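# Chapter 6: Containers and Their Labels

Most of what a household buys arrives inside something else. The jar, box or bottle is paid for along with the food or drink, and it has work to do from the day it is filled until the day it is emptied. This chapter looks at glass containers first. Cans and cartons are covered in Chapter 7.

Glass has been used for drinks for a long time. It does not change the taste of what is inside, it holds pressure well, and it can be washed and filled again. Its faults are weight and breakage. At the Silach bottling works, Hema Kurup recorded 1,505 returned bottles in October and set aside 15 of them for chips at the rim or base. The rest went back to the washing line.
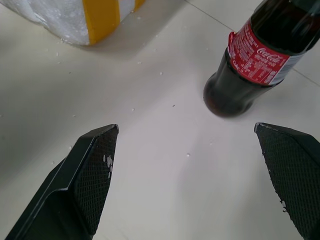 Labels are harder to study than the glass they are fixed to. A label has to stay in place through shipping, shelving and handling, and then, if the bottle is to be used again, it has to come off in the wash. Paper is cheap and prints well, but it marks easily. The red label around the middle of the Coca-Cola bottle is slightly crinkled, and its left edge is folded. Small damage like this does not affect the drink. It does matter to a shopkeeper, who may find that customers pass over a bottle with a creased label and take the one next to it.

Kulap Chaimongkol kept a record of this at a grocery store in Srisuk. Her figures are given in Section 6.3, along with a blank table for your own survey.

**Before you read on**

Find a glass bottle or jar at home that still has its label. Run a finger along the edge of the label and note whether it is flat, lifted or folded. Write down what it is made of, if you can tell. Keep the container, as you will need it again for the soaking test in Section 6.2.

## 6.1 The Parts of a Bottle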